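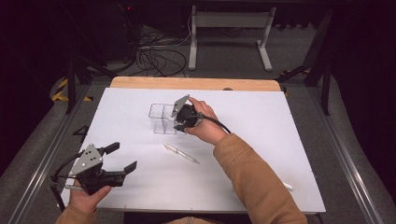 Bead storage: compartment boxes or separate bags?
Forum > Craft Room > Storage and Sorting
2,486 views

flameler
Posted in July
I'm redoing my bead storage and can't decide. Right now everything is in the bags it came in, stuffed in a drawer. Mostly size 11 seed beads, some size 8, and a pile of glass drops from the Todorova sale. I have 55 colors if you count the near duplicates.

Options I'm looking at:
Clear boxes with fixed compartments
Small zip bags filed upright in a shoebox
Screw-top tubes in a rack

Budget is $60. I bead at a shared table and have to put it all away every night, so it needs to move easily.

pinchbail
Tubes. I used compartment boxes for years and the small beads crept under the dividers every time I carried the box on its side. Size 11 is bad for this and size 15 is worse. Tubes don't leak if you close them.

oldloom_tx
Disagree. Tubes are fine for seed beads but the drops won't pour out of a narrow neck. You end up banging the tube on the table. A box with molded compartments has no gap for beads to creep under. The trouble is with the removable dividers. Check that the walls are one piece with the bottom and that the lid touches the top of every wall.

pinchbail
The lid is what I don't trust. They fit when new. After a couple of summers in my garage mine bowed in the middle and the beads went over the top.

oldloom_tx
Then don't keep it in the garage.

quietspool
I do bags in a shoebox and it's the cheapest by a lot. Write the color number on the bag, file by color, done. The downside is you can't work out of a bag. You have to pour into a dish and then pour back. If you only bead an hour at a time that gets old.

flameler
The pouring back is what I hate now. Does anyone work straight out of a compartment box?

marrowstitch
Yes, every day. I keep bags for stock and one open box for whatever I'm working on. When the project is finished the leftovers go back in the bags. The box holds one project's worth and never gets tipped. Lay a piece of felt under it so it doesn't slide.

The Preleto boxes have square corners and it's hard to get the last few beads out. Rounded bottoms are better. I scoop with an old measuring spoon.

pinchbail
That's two systems to maintain though. I'd lose track of what was in which.

marrowstitch
Put an empty bag with the label on it in the spot where the full one was. Then you know it's out.

quietspool
Seconding the empty bag. I do the same with thread.

kelpbutton
Whatever you pick, label by the maker's number and not by your own name for the color. I have three bags that say "dusty blue" and they're three different blues. I had to reorder for a bracelet and guessed wrong.

Also the craft store in Vusberg sells tubes by the bag, no rack. You can stand them in a mug.

flameler
Update. I bought 2 clear boxes with molded compartments for working, and bags for the rest. Came in under budget. The drops are in their own box because they kept getting mixed in with the size 8s. I still have to label everything.

pinchbail
Let us know how the lids look next summer.

oldloom_tx
They'll be fine indoors.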